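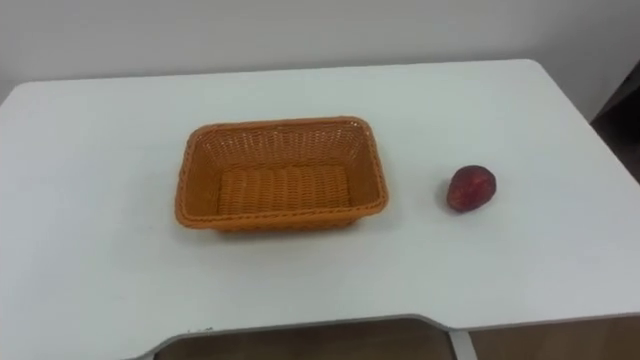 Workcell reset

A workcell reset is the act of returning a robot's work area to an agreed starting state before a task is run. In tabletop manipulation, where a robot arm picks up, moves or sorts small objects, the reset covers the table itself, the objects on it, the lighting, and the resting position of the arm. Written reset rules are used in research laboratories, in teaching, and in the acceptance testing of commercial systems.

Background

Early tabletop trials were often reset by eye. Results from one laboratory were hard to compare with those from another, and sometimes with those from the same laboratory a month later. Edith Giraldo and Willy Wuyts described the problem in a review of 1495 recorded pick-and-place runs, in which the starting layout had been written down for only a small share. Their proposal, a short reset sheet kept beside each table, became the basis of the Hellard Practice, the set of rules most often cited on the subject.

Starting layout

The Hellard Practice defines a starting layout as the full list of items allowed on the table at the moment a run begins. For a simple placing task the list may have only 2 entries: a container and a single object to be placed in it. Anything not on the list is removed, including tools, cables, packaging and labels.

The container is to be empty and set with its base flat on the table. Its long side is normally parallel to the table edge nearest the operator. The object stands apart from the container with a clear gap between them, so that the arm can reach the object without touching the rim. Where the rules call for a varied layout, the positions are drawn in advance and are not chosen by the operator at the table.

Table surface and background

A plain, matte surface is preferred. Glossy tops produce reflections that may be mistaken for objects, and patterned tops make edges harder to find. Position marks are allowed only if they are also present when the system is in normal use. Soft shadows are accepted; hard shadows that cross an object are not. Lamps are switched on 30 minutes before the first run - a period some laboratories shorten when modern fittings are used.

Objects

Artificial food items are permitted in place of real ones, and the reset sheet must state which was used. Woven containers receive a separate entry in the practice. Their openings can catch a fingertip, and their walls may bend under a light grip. They are checked for broken strands at each reset and replaced when the rim no longer holds its shape.

Duties of the operator

The operator confirms that the arm is stopped before reaching over the table, sets the layout, steps back behind the floor line, and only then releases the arm. The layout is compared with the reset sheet from the operator's standing position and again through the robot's own camera. If the two checks disagree, the run is not started.

Criticism

Ea Lauritsen has argued that strict resets reward systems that perform well on tidy tables and poorly elsewhere. Attila Borbély, writing in reply, held that untidy layouts should be tested as well, but under rules just as exact. The second edition of the practice added an annex on crowded layouts, edited by Godelieve Bakker.

See also

Acceptance testing
Bin picking
Pick-and-place
Skemia layout notation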